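Ticket 2453 — Play kitchen set, toaster lever sticking
Opened by: Gönül Kaplan
Site: Ilten
Status: Open, waiting on part

09:24 Lever on the cream toy toaster goes down but won't release. Toast piece still lifts out by hand.
09:40 Removed base, cleared lint from the track. No change.
10:15 Swapped spring with one from the Nokeo spares bin. Lever releases, then jams again after 24 presses. Spring is 2 mm too long.
11:05 Ordered correct spring from Gostumell, part 222. Left the toaster on the table with the rest of the food set. 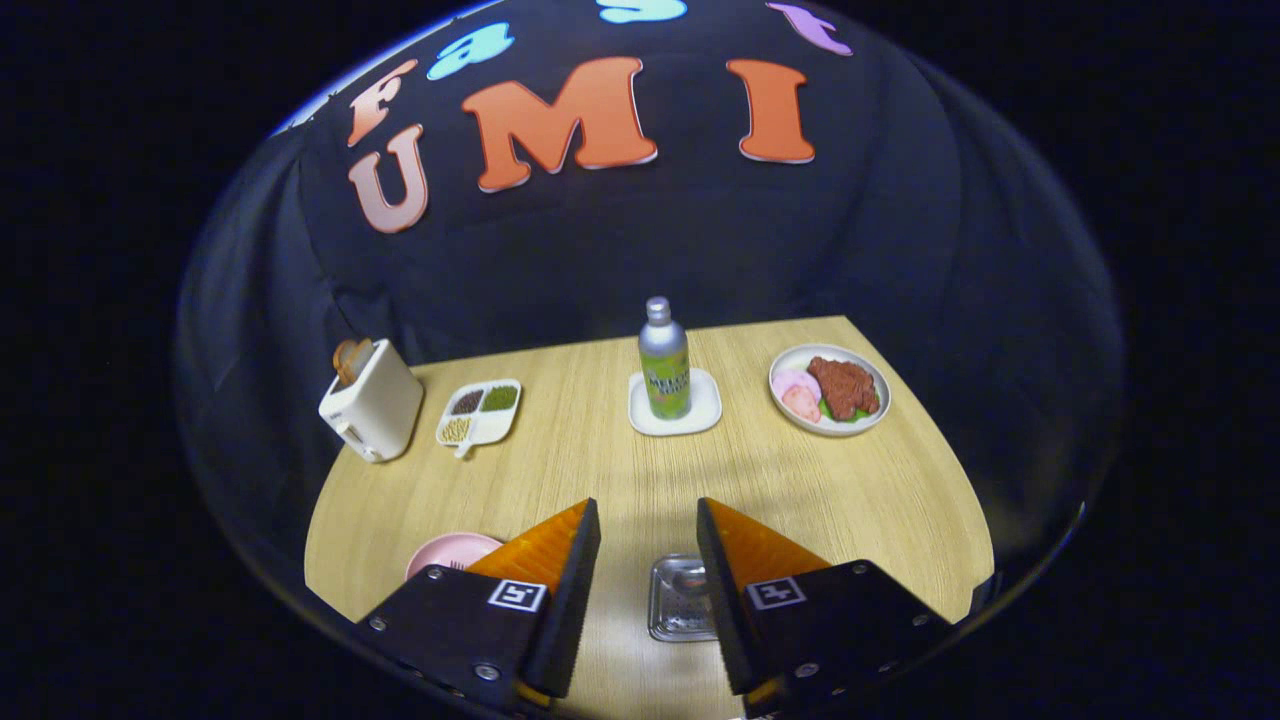 11:20 Plates and the divided tray are not part of this ticket. Log any wear on those separately — the Ağca list is the right place. Please don't trim the long spring, it goes back in the bin.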